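Re-indexing the parts drawers

I moved the small hardware in the shop from a spreadsheet to Illura in February. The spreadsheet had 1,245 rows, and 73 of them described the same M4 pan head screw under different names. Most of the duplicates came from the way Karras prints its bag labels, with length before thread on some lines and after it on others.

The fix was a fixed field order: thread, length, head, drive, finish. Every entry uses all five fields. If a value is unknown it gets a dash, never a blank, so that sorting stays predictable. Illura sorts blanks to the top in one view and to the bottom in another, and I haven't found a setting for it.

Drivers are indexed the same way, by tip type first and shaft length second. Handle color is not recorded.

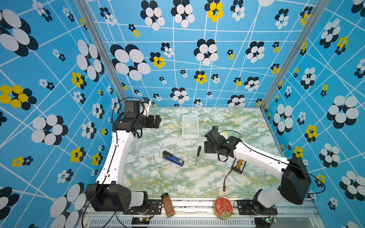
Drawer addresses took longer than the entries did. The Hornwood cabinets are numbered by column and the older Usby ones by row, so drawer 7 meant two different places depending on which wall you were facing. I kept the Hornwood scheme and relabeled the Usby units to match. Each address is now a cabinet letter, a column and a row. Labels are 12-point black on white tape, placed on the left side of the drawer front.

Washers are still a problem. Inner diameter is listed by nominal screw size on some bags and by measured size on others, and the two do not sort together. For now I enter the nominal size and put the caliper reading in the notes field. Search covers notes, but only for whole words, so 4.3 finds nothing if I typed 4.3mm without the space.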